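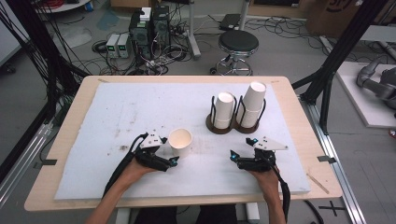

Paper cups, two hand-held grippers and a double cup holder.

My sister rang in February to ask whether she should hold off buying a new dishwasher because "the robots are nearly here". I told her to buy the dishwasher. Then I felt a bit mean about it, so I've been trying to work out what I really think.

Take the cups. You've got two stacks in a holder and a single one standing by itself on the board, and any four-year-old could put that last one away while telling you about dinosaurs. A paper cup weighs next to nothing, though, and squashes if you look at it funny. Grip too hard and it folds, grip too gently and it slides off. And have you ever tried pulling one cup off a tight stack? I get two at once half the time, and I've had a lifetime of practice!

What's going on up there is a person doing the job with gripper fingers in place of their own, so a machine can learn from how it's done. I love this idea and I also find it slightly comic — all that cleverness, and somebody still has to show it how to handle a cup.

Satish Pandey, who I used to share an office with, reckons I'm too gloomy. He says shop-floor jobs will go first, things like filling trays and stacking lids, where everything turns up in the same place every time. I can believe that. My kitchen is another matter (there are 3 odd mugs with no home and a drawer that only opens if you lift it).

Ustyna Ivanyshyn left a comment on my last post asking what I'd pay for a robot that could only clear a table. I said 192 pounds, mostly to be annoying, but I've thought about it since and I might go a little higher if it did the wiping as well. Not the pans. I don't trust anything with my pans.

So, can they do the chores yet? Some of the small ones, on a good day, with someone keeping an eye on them, is my guess. My sister's dishwasher comes next week and she wants me there to help shift the old one down the steps.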